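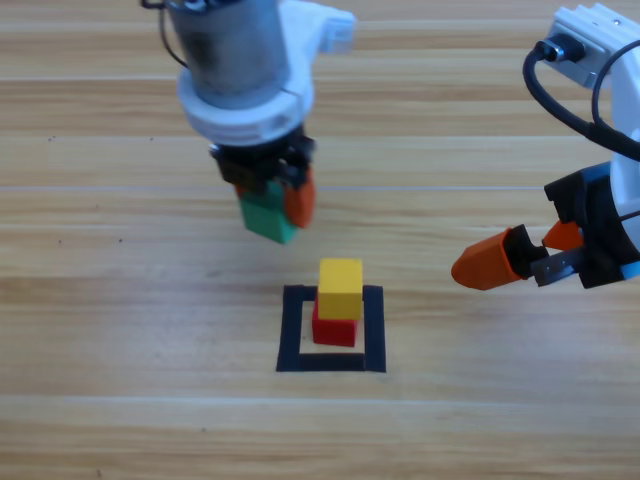

Ingrid Talvane
Contributing writer, small automation and bench robots

Landeg open day, 30 June 2024. Writing this on the train so forgive the typing.

Went for the grippers. We have to pick a pair of arms for the training bench before fall and I've been reading spec sheets since May, which tells you nothing about how a finger feels when it closes on something. Landeg had four vendors in one hall, doors at ten, coffee bad, parking worse. Free lanyard.

Straight to the two-arm table. Plain wood top, square of black tape, colored blocks. Task is to build the stack inside the tape. Red at the bottom, yellow on that, green one coming in from the left arm. Sounds like nothing. Stood there most of an hour.

Both arms had orange fingers on a black gripper body. The staff call this set the Wamero fingers. Rounded at the end, long enough to reach past the block next door. I like that. Our old ones are short and flat and you end up bringing the whole wrist down into the pile.

Things I noted while running it myself:

Grip on the cube is good. Took it by the top portion, left the lower half hanging free, so you can set it down without fingers in the way. Go any higher and it starts to tip on me. Probably my fault.

Placing is where it gets hard. Yellow sat a bit off the red, hanging over one side. Stack stood. But now where do you aim the green, center of yellow or center of red? I went for yellow. The demo guy said red. Got both to stand, got both to fall.

Second arm mostly waited, open and empty, down level with the top of the yellow block. I wanted to use it to nudge the stack square. You can, but the tip is round and it slides off the face if you come in at an angle. Come in flat, slow. Took me three goes.

Cables. Thick black one looping down the side of the right arm from its connector. Didn't snag while I was on it but I'd want it clipped before I let trainees near. Asked about a clip kit, got a shrug.

Controller was the Fosov box. Menu is fine, two pages deep at most. Speed cap is easy to find. What I didn't like, the open and close limits reset when you switch arms, so you set them again, every time. Was told thats fixed in the next firmware. Heard that one before.

Then across the aisle to Brunov for comparison. Parallel jaw, no taper, rubber pads. Much stronger hold, and you can be sloppy and it still picks up. But the jaws are wide. Tried the same kind of stack and knocked the bottom block on the way out, twice running. For boxes, Brunov. For anything sitting close to anything else, the orange fingers.

Prices, since somebody will ask. Wamero finger set is 109 a pair, gripper body 337, and they quoted 3000 for two arms with the controller. Brunov wouldn't quote at the stand, "send us an email." Sent it from the hall. Nothing yet, it's Sunday, fair enough.

Camera question. Most of what I wanted to compare was fixed view from beside the table against one on the wrist. Only got the fixed one. Fine for the tape square, poor for seeing the far finger once a block is in front of it. I was lining up on the near finger and guessing the rest. Wrist camera session was full by eleven, so sign up at the door if you go to the next one.

Skipped the talk upstairs. Skipped the conveyer hall too, no time.

Still to do: ask Landeg for a loan pair, two weeks if they'll do it. Get the finger drawings, see if we can print spares. Check the mount fits our rail, forgot my calipers.

My stop. More when Brunov writes back.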